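Gripper budget, round two (the one I can afford)

August, ten past eleven at night, spreadsheet open, tea gone cold. Quick post because I promised some of you the numbers and I keep not writing them up.

Short version: I have 4 hand-held grippers on the list, a spares budget that was far too small, and a decision about arms that I'm putting off until winter. Long version follows.

Where the money went first time round. Badly, mostly. I bought one nice thing and a pile of cheap things around it, and the cheap things are what stopped work. A cable. A mount. A card reader that would only talk to the laptop if you held it at an angle. I lost a whole afternoon to that card reader and I'd have paid double for a decent one by about three o'clock.

So this time I started from the boring end. Storage, cables, spare pads, pins, screws. Added it up before looking at a single gripper. 612 dollars. I'd guessed 400. That gap is the whole reason for this post really, if you're planning one of these set-ups at home then do the small stuff first and write it down.

Quotes. I asked two places.

Kuno came back the same day, tidy little PDF, everything itemized, shipping included. More per unit. Spare pads sold in pairs, which I liked. Their lead time was fine.

Ostapchuk was cheaper per unit and slower to answer, three emails to get a price on the pivot pins. And then the price on the pivot pins was silly. You can buy the tool from them for less and then hand it all back over the next year in little metal bits. Maybe that's unfair. It's how the sheet came out though, I ran it twice.

Ondau I only looked at for the storage box. Bought it. No complaints so far, the fan is louder than I wanted.

Pads. OK so this is where I got it wrong in the first budget, I put pads down as a one-off. They aren't a one-off. Ribbed pads on cloth all day, folding and pinching and dragging, you need them on a shelf ready to swap. I've now got a line that says PADS and it repeats every quarter. Same for the pins, though less often. If you only take one line out of my sheet take that one.

Do I need an arm? Everybody asks. I priced one. Then I priced the table to bolt it to, and the power, and the floor space, and there is no floor space. The room in Prambridge is the size of a generous cupboard. Hand-held means I can work on a bed or a sofa or a kitchen counter and put everything back in a bag after. For laundry that matters more to me than anything on the arm's spec page. Clothes live in bedrooms. I want bedroom light and bedroom mess, wrinkly sheets, patterns, the lot.

So arm is on the sheet as a gray row with no number in it. Revisit in winter. Might rent one for a fortnight and see, if the rental deposit isn't horrible. It probably is.

Things I cut:

A second tripod. Don't need it.

The fancy case with the foam. A toolbox and a towel.

Extended warranty. Read the wording and it left out "consumable parts", and the consumable parts are the parts I'm worried about.

Blackout curtains. Went back and forth on these. Sun through a window makes a mess of a pale sheet, big white patches, and for a while I thought I'd want to control it. Then decided the sun is part of the job. Saved me 62 dollars and a row with the curtain rail.

Things I added back after cutting:

Labels. Colored tape and a label maker. Two identical black tools on one bed and you will mix up left and right, I garantee it.

Second charger. Obvious. Cut it anyway the first time, no idea why.

A clothes budget. Sounds daft, but you want a spread of fabrics, and using your own wardrobe only gets you so far before every shirt you own is the same shirt. Thrift store mostly. Black things, stretchy things, things with collars that won't lie flat, things with big lettering because print folds differently from plain cloth. I've set a small amount a month and I stick to it, more or less.

What I still haven't solved is how to cost my own hours. I left the column in and it's blank. If I fill it in honestly the whole project looks ridiculous, and if I leave it out then the arm looks expensive next to a tool that only works when I'm holding it. Somebody with a business head should tell me how this is done. Comments are open, or they should be, the spam filter has been eating some.

One more thing on lead times before I forget. Order the spares in the same basket as the tools. I didn't, and the second shipping charge was more than the screws. I was so annoyed I nearly drove over there to fetch them.

Order of buying, for the people who asked, as it stands tonight: storage box (done), cables and cards (done), pads and pins (ordered), two of the grippers, then the other two once the first pair has earned its keep. Then stop. No browsing. I mean it this time.

Anyway – tops this week, black on a busy print, which is harder than it sounds.
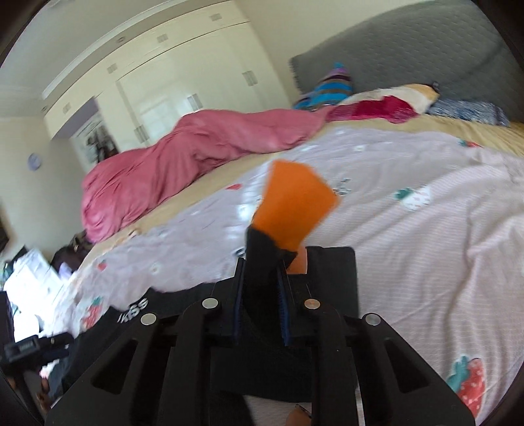
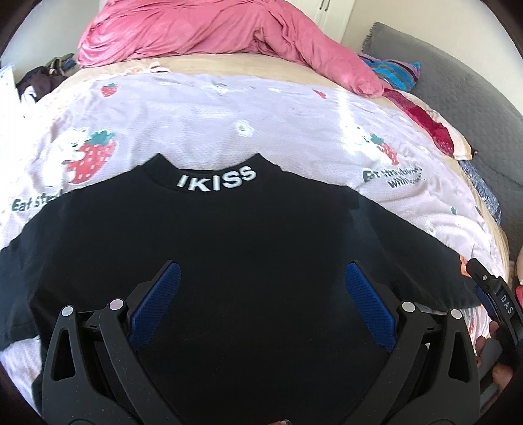 Black cloth on the strawberry print, blue pads on the jaws.

Sheet goes up once I've taken my adress out of the delivery tab. Pads first, remember. Off to bed.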